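Joltemetti: a list of worked problems on linkage and small curves

Print this page | E-mail this page

Mar 28, 2022
By Kavinda Sultana
Reading time: 4 minutes

# Joltemetti

Joltemetti is a collection of worked problems in algebraic geometry, mostly on curves in projective three-space. I began it when I was preparing exercises for the Ison reading group, and it grew to more than 700 problems. Each problem has a statement, a full solution and a short record in plain text that says which objects appear in it.

The collection is for students who have finished a first course in commutative algebra. It is not a database of research results. Where a statement is well known I say so, and where I could not find a source I leave the source line empty.

## Contents

The files are in 4 folders:

- `statements/` has the problems, one per file, in LaTeX
- `solutions/` has the solutions under the same file names
- `records/` has the plain text records
- `checks/` has scripts for the problems where a computer check is possible

Not every problem has a check. The ones on liaison by complete intersections usually do, and the ones which ask for a proof by induction do not.

## Format of a record

A record looks like so:

 name: twisted-cubic-link
 ambient: P3
 object: twisted cubic
 linked_by: quadric, quadric
 residual: line
 field: algebraically closed
 source: folklore

The twisted cubic lies on three independent quadrics. Two general ones among them meet in a curve of degree four, so the residual curve has degree one, and it is a line. I chose this record because the reader can verify it by hand with the 2 by 3 matrix of linear forms.

The field `linked_by` always gives the surfaces without their equations. The equations are in the statement. If you parse the records with your own program, please note that `source` may be empty, but the line is always present.

## Conventions

Curves are closed subschemes of pure dimension one with no embedded points, unless the statement says otherwise. They do not have to be reduced or irreducible. Degree and arithmetic genus are written in this order, so (3, 0) is the twisted cubic and (1, 0) is a line.

I use "linkage" and "liaison" for the same thing. In the older solutions I wrote "linkage" and in the newer ones "liaison", and I did not have the patience to make them equal. Spelling is Canadian, so please search for "centre" and "neighbourhood" in the statements.

The ideal of a curve is always the saturated ideal. Several people wrote to me that a check gave a different answer from the solution, and in most of these cases the ideal was not saturated before the computation.

## Running the checks

1. Install a computer algebra system that can compute free resolutions and ideal quotients.
2. Go to the folder `checks/` and open the file `settings.txt`. Write there the path of your system.
3. Run the script with the name of the problem.
4. Compare the output with the last lines of the solution.

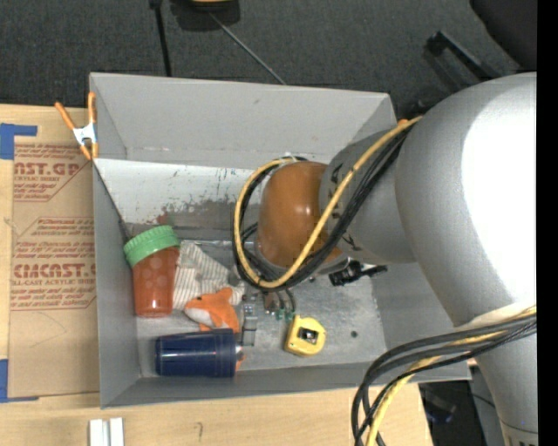

## Known problems

The checks work over a finite field of large characteristic, while most solutions are written over the complex numbers. Agreement of the two is good evidence but it is not a proof. For the double structures on a line there is a separate remark on characteristic two in each solution.

The section on Gorenstein liaison is short. Chidiac, the older collection from which I took the numbering, did not have such a section at all, and I wrote it last July in a hurry. Two of its solutions use the mapping cone without explaining the cancellation of terms. I will rewrite them.

The converter Virusov, which makes one printable file from the statements and solutions, loses accents in the source line. Until this is corrected, please take the spelling of names from the records.

## Corrections

If you find a mistake, write to me with the name of the problem and the line where the argument fails. A counterexample is very welcome. Please do not send a new solution only for the reason that it is shorter, except if it also avoids the spectral sequence.

## Licence

The text may be copied and changed for teaching, with the name of the collection kept on the first page. The scripts in `checks/` may be used for any purpose.

Print this page | E-mail this page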